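4.2 Floor outlets and the covered work area

Much of the recent writing on flexible rooms treats the recessed floor outlet as a solved problem. Power is brought up through the floor, the lid closes flush, and the furniture can go anywhere. The Tunholm guide says as much on its first page, and Chong repeats the claim with no supporting observation that we could find. We doubt it. A lid that closes flush is only flush when it is closed, and a box that is in use has its lid up. The planning drawings we were given show every box shut.

The case discussed in this section is a single floor position where a gray mat had been laid on a wood floor next to an outlet box. It is a small case, and we do not claim that it stands for all others. It does put the two things that interest us, a power point and a covered work area, closer together than the guides suppose they will ever be.

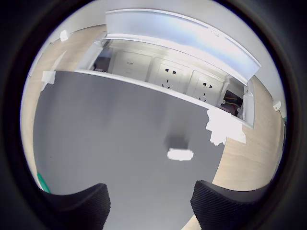
Three points in the guides need a second look. The first is clearance. Tunholm asks for a gap between any loose covering and the rim of an outlet box, but gives no reason for the distance chosen and does not say whether it applies to the side with the hinge, the side facing it, or both. A reader who wants to follow the rule cannot tell when it has been followed. Our own view is that the hinge side matters least for daily use and the open side matters most, and that a single figure for both is probably a drafting habit carried over from carpet.

The second is the number of modules. Guides like to praise a box for how many positions it offers. A blank plate offers nothing until somebody fits it out, and an open wiring compartment offers less than nothing to a person kneeling beside it with a vacuum cleaner. We suggest that surveys record the sockets a person can plug into today and list the remaining positions separately. When Pasaribu went back over her earlier survey sheets with this in mind, she found that the two kinds of position had been added together throughout, and the totals in our June draft had to be withdrawn for that reason.

The third is tape. It is hardly mentioned in the literature, although it is the most common way of fixing a light mat to a floor that must not be drilled. Nurnent calls it "a temporary measure" and moves on. Temporary for how long? A mat that is taped for 2 hours and a mat that is taped for 15 weeks are different objects as far as the floor finish is concerned, and the word covers both. Nor do we accept the argument, made to us more than once in review, that translucent tape is acceptable because it is hard to see. On pale wood it reads as whitish, and in any case the eye is a poor judge of what an adhesive does to a finish.

The pattern of the tape is of more interest. Crossed strips at a corner spread the pull in two directions, and people seem to arrive at the cross without being taught it. Evangelista holds that the cross is clearly better than a single strip laid over the edge. The first author is less sure. His bench trial used new tape on a clean panel, neither of which is typical, and the larger crosses reach well past the mat, which leaves long free ends on the floor to wrinkle, tear and collect dirt. A short cross close to the corner may do as well. We have no data that would settle this.

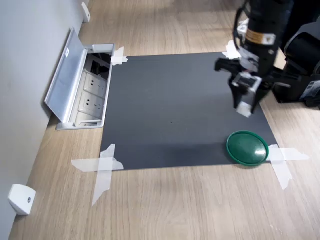

Figure 6. Dark gray mat on a light wood floor, fixed at the corners with translucent tape. The upper left tape cross lies directly beside the metal floor outlet box; a round green plastic lid rests near the lower right corner.

Figure 6 also bears on the question of clearance. Where a tape cross sits beside the box, the tape and the box are competing for the same strip of floor, and no amount of care with the mat itself will change that. The Tokero layout sheets measure from the edge of the covering and ignore whatever holds it down. On our reading they should measure from the outermost point of the fixing. This would rule out a number of positions that the sheets now allow, and we expect objections to it on those grounds.

Small objects left on a covering are a separate matter and are taken up in Section 4.3.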